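Equipment Planning and Purchasing Coordinator
Peltlow Garment Handling, Melden site
Full time, permanent
Posted 26 July 2021

Peltlow sorts and folds sportswear for team laundries and uniform rental companies. Most of that work is done by hand. We are setting up a robot cell program to take over part of it, and we need one person to plan what gets bought, when it gets bought and what it costs to keep running.

The position reports to Åsmund Engström, head of operations. You will work at the Melden site with the handling team. You will not be asked to program the robots, but you will be asked to understand what the programmers need and put it into a purchase request that the finance office can approve the first time it sees it.

The work the equipment has to do

Sportswear is hard on grippers. Jerseys are slick, shorts have gathered waistbands, and nothing arrives in the same shape twice. Our trials use two-fingered grippers on soft, upholstered surfaces as well as on tables, and the garments are left crumpled on purpose. A pair of shorts with an elastic waist presents folds at every angle, and the fingers have to get hold of one layer of cloth without scraping the surface under it.

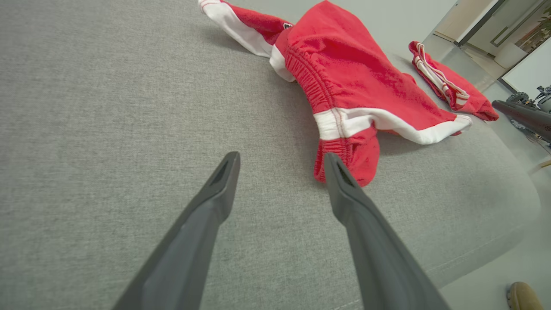
What you will do

Keep the equipment plan for the robot cells. The plan covers arms, grippers, fingertips, wrist cameras, mounts, cabling, work surfaces, computers and safety hardware. It is a spreadsheet at present. If you want to move it to something better, make the case and we will listen.

Prepare the yearly capital budget for the program and a separate operating budget for spares and consumables. In the past these were mixed together and it was not possible to tell what a cell cost to run. Both budgets go to the finance office in April.

Collect quotes and compare them. We ask for three quotes on any single item over $3000. Below that you can buy from an approved supplier with one signature. Our current suppliers are Altov for arms and controllers and Skjelbred for gripper parts. Neither has an exclusive agreement with us, and reviewing both is one of the first things on your list.

Track lead times. A cell that waits on a cable is as idle as one that waits on an arm. You will keep a list of the parts that can stop a cell, with the stock level and reorder point for each.

Manage the spares shelf. There are 107 line items on it today. A number of them are for equipment we no longer own, and these need to be sold, returned or scrapped.

Write acceptance checklists with the engineers, be present when equipment is unpacked, and hold payment on anything that does not pass.

Buy test garments. The trials use real sportswear in mixed colors, with trim, piping and printed numerals, and we keep 200 pieces in rotation. Printed areas bend differently from plain cloth, and white pieces lying on top of colored ones have to be picked up separately. The garment budget is small but it has to be planned like everything else. 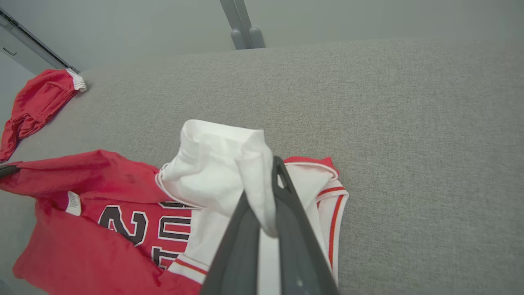
Garment handling trial at Melden: white jersey in the gripper, red jersey underneath.

What we are planning to buy

Applicants often ask how far along the program is. The next round of purchases has been approved in outline and has not been ordered. It includes additional arms, a second type of fingertip for thin fabric, replacement wrist cameras, and work surfaces that can be swapped between trials. The order of these is open. Your first large task will be to put them in sequence, with a cost and a delivery date against each, and to say which can wait if the budget is cut.

We have not decided whether to lease or buy the arms. We expect you to work out both and recommend one. Include service contracts, training, freight and floor preparation in the comparison. Our last estimate left out freight.

What we need from you

Experience buying or planning technical equipment, in a factory, laboratory, warehouse, laundry or similar setting. Robotics experience is useful but not required.

Good working knowledge of spreadsheets. You should be able to build a budget from a blank sheet and explain every number on it.

Clear written English. Most of our supplier contact is by email.

Willingness to spend time on the floor. Plans written without watching the trials tend to miss things like worn fingertips.

Ability to lift 32 pounds, with or without accommodation. Some deliveries come to you directly.

Also helpful

Experience with import paperwork.
Knowledge of machine safety rules for shared work areas.
Any background in textiles or commercial laundry.

Hours and conditions

This is a day position. Office and trial floor are in the same building and you will use both. Travel to suppliers is occasional and is paid for, including travel time. Safety shoes are supplied. New staff spend their first week with the hand-folding team.

Pay depends on experience and is discussed at the first interview. Health coverage, paid vacation and the retirement plan start on your first day.

How to apply

Send a resume and a cover letter of no more than one page to Åsmund Engström at the Melden office. In the letter, describe one piece of equipment you bought or helped to buy, what it was budgeted at, and what it ended up costing. If the two figures were far apart, tell us why. That will not count against you.

Please do not send supplier references or confidential price lists from a past employer.

Applicants selected for interview will visit Melden, watch a trial, and be given a short planning exercise using an old parts list. The exercise is done on site with a computer we provide. We reply to every application, and the position stays open until it is filled.

Recruitment agencies: we are filling this position directly.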